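**탁상 소품 수납**(卓上小品收納)은 작업대나 책상의 윗면에서 필기구, 막대, 끈, 소형 공구, 놀이 재료 등 작은 물건을 용기에 나누어 담고, 그 용기를 상판 위에 배치하는 방식을 통틀어 이르는 말이다. 벽면 선반이나 바닥에 놓는 수납장과 달리 사용자의 팔이 닿는 범위 안에서 이루어지며, 용기 자체가 가볍고 자주 옮겨진다. 컵, 트레이, 양동이, 서랍 상자가 대표적인 용기로 꼽힌다.

## 용어

한국어에서는 '탁상 정리', '책상 위 수납', '소품 정리' 등이 엄밀한 구분 없이 함께 쓰인다. 교구 및 공방 용품 분야에서는 용기에 물건을 넣는 행위를 '수납', 용기의 위치를 정하는 행위를 '배치'로 나누어 적는 경우가 많다. 이 문서에서도 두 용어를 구분한다.

용기의 명칭은 형태를 기준으로 붙인다. 같은 물건이라도 음료용으로 만든 컵을 필기구꽂이로 쓰면 수납 분야에서는 '꽂이형 용기'로 분류한다. 반대로 필기구꽂이로 판매되는 제품이라도 입구가 넓고 높이가 낮으면 '접시형' 또는 '트레이형'으로 본다. 상품명과 분류명이 어긋나는 일이 잦아, 목록을 작성할 때는 두 명칭을 병기한다.

## 용기의 분류

용기는 입구의 방향, 벽의 높이, 운반 수단의 유무에 따라 다음과 같이 나눈다.

| 구분 | 입구 | 벽 높이 | 운반 수단 | 주된 내용물 |
|---|---|---|---|---|
| 꽂이형 | 위 | 높음 | 없음 | 마커, 막대, 빨대, 붓 |
| 트레이형 | 위 | 매우 낮음 | 테두리를 잡음 | 납작한 부품, 종잇조각, 클립 |
| 양동이형 | 위 | 중간 | 손잡이 | 블록, 구슬, 소형 공구 |
| 서랍형 | 위(꺼낸 상태) | 중간 | 몸체를 들어 옮김 | 열쇠, 단추, 여분 부품 |
| 개구부형 | 옆 또는 앞 | 높음 | 없음 | 형태가 일정한 조각 |

### 꽂이형

꽂이형은 긴 물건을 세워 담는 용기이다. 내용물의 일부가 입구 밖으로 드러나므로 뚜껑 없이 사용하고, 색이나 길이만으로 원하는 물건을 골라 꺼낼 수 있다. 전용 필기구꽂이 외에 머그잔, 유리병, 플라스틱 컵이 널리 쓰인다.

꽂이형의 안정성은 용기의 무게, 바닥 지름, 내용물이 기우는 방향에 좌우된다. 바닥이 입구보다 좁은 컵은 겹쳐 보관하기 쉬운 대신 무게중심이 높다. 긴 물건이 한쪽으로 몰리면 컵이 그 방향으로 기울고, 내용물이 적을수록 이러한 쏠림이 두드러진다. 빈 컵과 가득 찬 컵보다 막대 한두 개만 든 컵의 거동을 예측하기 어렵다는 점은 교구 관리 지침에서 자주 언급된다.
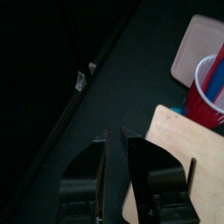 *어두운 무광 상판 위의 빨간 플라스틱 컵과 옅은 분홍빛 베이지색 트레이. 컵에는 빨간색과 파란색의 가늘고 긴 물건이 들어 있다.*

플라스틱 컵을 꽂이로 전용할 때는 벽의 두께와 입구 테두리의 형태를 확인한다. 테두리가 바깥으로 말린 컵은 입구가 쉽게 변형되지 않는다. 테두리가 없는 컵은 무거운 물건이 기대는 지점에서 타원형으로 눌릴 수 있다. 내부가 밝은 색이면 바닥에 가라앉은 작은 물건을 찾기 쉬우며, 외벽의 색은 용기를 구별하는 표지로 활용된다.

### 트레이형

트레이형은 바닥이 넓고 테두리가 낮은 용기를 가리킨다. 내용물을 한 겹으로 펼쳐 놓는 것이 원칙이다. 겹쳐 쌓으면 아래쪽 물건이 가려지고, 테두리를 넘어 미끄러질 수 있다. 모서리가 둥근 트레이는 구석에 먼지가 덜 끼며 닦아 내기 쉽다. 모서리가 직각인 트레이는 여러 개를 빈틈없이 이어 붙일 수 있다.

트레이는 용기와 받침의 기능을 겸한다. 다른 용기를 트레이 위에 올려 한꺼번에 옮기는 방식은 찻상이나 의료용 쟁반에서도 볼 수 있다. 탁상 수납에서는 트레이에 올린 컵이 운반 중에 미끄러지지 않도록 얇은 고무판이나 펠트를 까는 경우가 있다. 표면에 광택이 있는 트레이는 닦기 쉬우나 마찰이 적은 편이다.

### 양동이형

양동이형은 몸체 위로 손잡이가 호를 그리며 지나가는 용기이다. 손잡이를 세우면 한 손으로 들 수 있고, 눕히면 입구가 완전히 드러난다. 탁상용은 농업용이나 청소용 양동이를 축소한 모양이 많으며, 금속판을 원통형으로 말아 만들거나 합성수지를 성형하여 만든다.

철사 손잡이는 몸체의 귀 부분에 끼워져 회전한다. 손잡이가 가늘수록 세운 상태를 유지하기 어렵고 옆으로 쓰러지면서 주변 물건을 건드릴 수 있다. 손잡이의 회전이 뻑뻑하면 세운 상태로 두기는 쉬우나 물건을 꺼낼 때 입구를 가로막는다. 내용물을 자주 꺼내는 자리에서는 손잡이를 뒤쪽으로 눕혀 두고, 자주 옮기는 자리에서는 세워 두는 것이 일반적이다.

금속 양동이의 외벽은 주변의 색을 반사한다. 목록용 색상 표기에서 은색 용기를 따로 다루는 것도 이와 관련이 있다. 조명 아래에서 붉은 물건 옆에 놓인 은색 용기는 붉은 기를 띠어 보이므로, 색만으로 용기를 분류하는 체계에서는 스티커나 꼬리표를 덧붙인다. 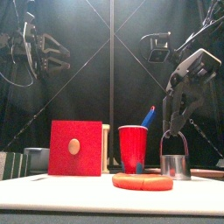
*흰 상판 위에 놓인 은색 소형 금속 양동이. 철사 손잡이가 테두리 위로 세워져 있으며, 납작한 주황색 원반형 물체와 빨간 플라스틱 컵이 가까이에 있다.*

### 서랍형

서랍형은 몸체와 서랍으로 이루어진다. 서랍을 닫으면 내용물이 보이지 않고 먼지도 덜 들어간다. 상판에 두는 소형 서랍 상자는 대개 목재, 판지, 합성수지로 만들며, 손잡이를 다는 방식과 앞판에 홈을 파는 방식이 있다.

소형 서랍 상자에서 가장 흔한 문제는 당길 때 몸체가 함께 끌려오는 현상이다. 몸체가 가볍고 서랍이 뻑뻑할수록 심해진다. 바닥에 미끄럼 방지 패드를 붙이거나 몸체에 무게를 더하는 방법, 한 손으로 몸체의 윗면을 누르고 다른 손으로 서랍을 당기는 방법이 쓰인다. 목재 서랍은 습도에 따라 치수가 변하여 장마철에 뻑뻑해지기도 하며, 이때 밀랍이나 파라핀을 활주면에 얇게 바른다.

서랍을 완전히 빼낼 수 있는 구조와 멈춤턱이 있는 구조는 용도가 다르다. 멈춤턱이 없으면 서랍 전체를 트레이처럼 옮길 수 있다. 멈춤턱이 있으면 실수로 빠지는 일이 줄어드는 반면 안쪽 청소가 번거롭다. 앞쪽 공간이 부족한 상판에서는 서랍의 인출 길이를 먼저 재고 상자의 자리를 정한다. 인출된 서랍의 앞 끝이 다른 판이나 용기 위에 걸치면 내용물의 무게에 따라 서랍이 휘거나 아래의 물건이 눌릴 수 있다.
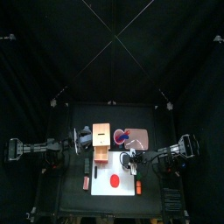
윗면에 가늘고 긴 홈이 난 상자는 서랍형과 투입형의 성격을 함께 지닌다. 동전, 카드, 얇은 원판을 홈으로 넣고 아래의 서랍으로 꺼내는 구조가 대표적이며, 저금통과 투표함에서도 같은 원리를 볼 수 있다. 유아용 교구 가운데에는 넣은 물건이 시야에서 사라졌다가 서랍에서 다시 나타나는 과정을 익히도록 만든 상자가 있고, 이를 대상 영속성 상자라고 부른다. 이러한 상자를 탁상 수납에 쓸 때는 홈보다 두꺼운 물건을 서랍에 직접 넣는다.

### 개구부형

개구부형은 벽면에 구멍을 내어 물건을 넣고 빼는 용기이다. 구멍의 모양이 내용물을 제한하므로 형태별 분류에 알맞다. 원형 구멍은 방향을 맞출 필요가 적고, 다각형 구멍은 물건을 돌려 맞추어야 한다. 앞면에 구멍이 난 상자는 위에 다른 물건을 올릴 수 있으나, 안쪽 깊이를 확인하기 어렵다.

겉면을 펠트나 기모 직물로 마감한 상자도 있다. 직물 마감은 부딪힐 때 나는 소리를 줄이고 상판의 긁힘을 막는다. 보풀과 먼지가 붙기 쉬우므로 접착 롤러로 손질하며, 물기가 있는 작업에는 적합하지 않다.

## 배치

### 기본 원칙

배치는 사용 빈도, 높이, 접근 방향을 기준으로 정한다. 자주 쓰는 용기를 앞쪽에, 키가 큰 용기를 뒤쪽에 두는 것이 기본이다. 두 기준이 충돌할 때는 낮은 용기를 옆으로 비켜 놓아 뒤쪽 용기에 접근할 길을 남긴다. 꽂이형은 위에서 물건을 뽑으므로 주위에 낮은 용기가 있어도 사용에 지장이 적다. 양동이형은 손잡이가 넘어갈 반경을, 서랍형은 앞쪽의 인출 공간을 비워 둔다.

상판의 가장자리는 용기를 두지 않는 구역으로 정하는 일이 많다. 폴딩 테이블처럼 상판이 흔들리기 쉬운 가구에서는 이 구역을 더 넓게 잡는다. 가장자리에 돌출된 테두리가 있는 상판은 구르는 물건을 막아 주지만, 트레이를 옆으로 밀어내어 들 수는 없다.

### 간격

Griffiths 정리 편람은 소형 용기 사이의 간격을 50mm로 두고, 서랍 앞에는 100mm의 여유를 확보하도록 적고 있다. 이 수치는 성인이 한 손으로 용기를 집는 상황을 전제로 한 것이다. 유아용 책상에서는 간격을 좁히고 용기의 수를 줄이는 방식이 쓰인다. 같은 편람은 높이가 서로 다른 용기를 3단계로 나누어 뒤에서 앞으로 낮아지게 배열하는 도해를 싣고 있으며, 이 배열을 '계단 배열'이라고 부른다.

간격을 표시하는 데에는 마스킹 테이프, 얇은 선, 실리콘 매트의 격자 등을 쓴다. 표시선은 용기를 제자리에 되돌려 놓는 기준이 된다. 용기의 바닥에 작은 테이프 조각을 붙여 방향을 표시하는 방법도 있다. 원통형 용기는 외형만으로 앞뒤를 구별할 수 없어 이러한 표지가 유용하다.

### 상판의 색

상판과 용기의 명도 차이는 물건을 찾는 속도와 관련된다. 흰 상판에서는 짙은 색 용기가, 검은 상판에서는 밝은 색 용기가 쉽게 구별된다. 무광 상판은 조명의 반사를 줄이고, 유광 상판은 닦기 쉽다. 투명한 용기는 어느 쪽에서도 윤곽이 흐려지므로 테두리에 색 띠를 두른다.

단색 배경막을 상판 뒤에 설치하면 뒤쪽의 잡다한 윤곽이 가려진다. 제품 촬영이나 목록 작성을 위한 작업대에서 흔히 쓰는 방법이다. 배경막이 검은색이면 검은 용기의 윗부분이 묻혀 보이므로 용기의 색을 먼저 고려하여 배경을 정한다.

### 앞뒤 겹침

앞에 놓인 낮은 물건이 뒤의 높은 용기를 지지하거나 밀어내는 배치를 '접촉 배치'라고 한다. 부드러운 고리나 쿠션을 컵 앞에 붙여 놓으면 컵이 앞으로 밀리는 것을 어느 정도 억제할 수 있다. 딱딱한 물건을 붙여 놓으면 충격이 그대로 전해지므로 약간의 틈을 둔다. 같은 계열의 색을 띤 물건끼리 붙어 있으면 경계가 모호해져, 목록 사진에서는 색이 다른 물건을 사이에 넣기도 한다.
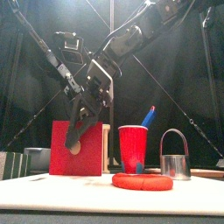

## 정리 절차

정리는 꺼내기, 가르기, 담기, 되돌리기의 순서로 진행한다. 한 상판에서 다루는 용기가 많을 때는 구역을 나누어 차례로 처리한다.

1. **꺼내기.** 용기의 내용물을 트레이나 천 위에 쏟는다. 긴 물건은 끝을 한 방향으로 맞춘다. 서랍은 몸체에서 분리하여 따로 둔다.
2. **가르기.** 형태를 먼저 보고 그다음에 색을 본다. 뚜껑이 있는 필기구는 뚜껑의 색과 몸통의 색이 다를 수 있으므로 어느 쪽을 기준으로 할지 미리 정한다.
3. **담기.** 긴 물건은 꽂이형에, 납작한 물건은 트레이형에, 구르는 물건은 양동이형에 담는다. 손에 자주 닿지 않는 물건은 서랍에 넣는다.
4. **되돌리기.** 뒤쪽의 높은 용기부터 제자리에 놓고 앞쪽으로 나온다. 양동이의 손잡이를 정해진 방향으로 눕힌다.

되돌리기를 마친 뒤에는 서랍의 인출 공간과 컵 안의 쏠림을 점검한다. Prasumier식 절차에서는 이 점검을 독립된 단계로 취급하며, 점검표의 항목을 상판의 왼쪽에서 오른쪽으로 적는다.

### 부드러운 물건의 취급

점토, 직물 고리, 솜을 넣은 패드처럼 형태가 변하는 물건은 딱딱한 용기와 따로 다룬다. 눌린 자국이 남을 수 있는 물건 위에는 컵이나 상자를 올리지 않는다. 직물 고리는 바닥에 평평하게 놓거나 기둥에 끼운다. 점토류는 공기에 노출되면 굳는 것이 많아 밀폐 용기에 보관하고, 사용 중에만 트레이에 내놓는다.

### 필기구와 막대의 취급

마커는 제품에 따라 권장 보관 방향이 다르다. 수평 보관을 권하는 제품을 꽂이에 세워 두면 잉크가 한쪽으로 몰릴 수 있다. 나무 막대와 빨대에는 이러한 제한이 없으며, 컵에 세울 때는 길이가 컵 높이의 2배를 넘지 않는 것을 고른다. 더 긴 막대는 깊은 통이나 누운 형태의 받침에 둔다.

## 용기의 재질

**합성수지**는 가볍고 색이 다양하다. 얇은 컵은 벽이 눌리기 쉬우며, 한 번 접힌 자리는 희게 변하는 경우가 있다. 정전기로 종이 가루가 붙으면 물걸레로 닦는다.

**금속**은 얇은 두께로도 형태를 유지한다. 딱딱한 물건을 떨어뜨릴 때 소리가 크고, 도금이 벗겨진 자리에는 녹이 생길 수 있다. 바닥의 말린 테두리가 상판을 긁는지 확인하고 필요하면 펠트를 덧댄다.

**목재**는 무게가 있어 잘 밀리지 않는다. 밝은 색의 원목 상자는 잉크 자국이 눈에 띄며, 도장하지 않은 면에 스며든 잉크는 고운 사포로 갈아 낸다. 젖은 물건을 담지 않는다.

**직물**은 충격을 흡수한다. 접어서 보관할 수 있는 대신 입구가 처지는 일이 있어 철사나 판지 심을 넣는다. 세탁이 가능한 제품은 심을 분리할 수 있게 만든다.

## 제품 계열

시판되는 탁상 수납용품은 단품과 조합형으로 나뉜다. 단품은 컵이나 양동이처럼 한 가지 용기로 이루어지고, 조합형은 트레이를 기준으로 여러 용기의 바닥 치수를 맞춘다.

- **Fivholm**은 원목 서랍 상자를 중심으로 한 조합형이다. 상자의 폭과 트레이의 짧은 변이 같고, 서랍에는 멈춤턱이 없다. 초기형과 후기형의 서랍은 서로 바꾸어 끼울 수 없다.
- **Sumo**는 바닥이 넓은 꽂이형 용기의 계열명이다. 바닥판에 추를 넣었으며, 추를 빼면 같은 계열의 용기끼리 겹쳐진다.
- **Prasumier**는 색 띠와 점검표를 함께 제공하는 교구실용 묶음이다. 용기보다 표지 체계가 중심이어서 기존의 컵과 트레이를 그대로 사용할 수 있다.

조합형은 상판을 빈틈없이 채우기 쉽지만, 한 용기가 파손되면 같은 치수의 대체품을 구해야 한다. Fivholm의 구형 트레이는 거의 3mm 작은 치수로 제작되어 신형 상자를 올리면 한쪽 변이 들뜬다. 중고품을 섞어 쓸 때는 트레이 뒷면의 표시를 확인한다.

## 관리

용기의 바닥과 상판은 함께 닦는다. 용기만 닦으면 상판의 가루가 바닥에 다시 붙는다. 컵의 안쪽 바닥에는 연필 가루와 마른 잉크가 쌓이므로 솔을 사용하고, 금속 양동이는 손잡이 귀의 틈까지 마른 천으로 닦는다.

방향 표시용 테이프는 가장자리가 들뜨면 교체한다. 접착제가 남은 자리는 먼지가 붙어 검게 보이며, 합성수지에는 용제를 쓰기 전에 바닥면에서 변색 여부를 시험한다. 서랍은 분리한 채로 말리고, 몸체에 끼우기 전에 활주면의 이물질을 제거한다.

## 같이 보기

- 필기구꽂이
- 쟁반
- 양동이
- 서랍
- 대상 영속성 상자
- 작업대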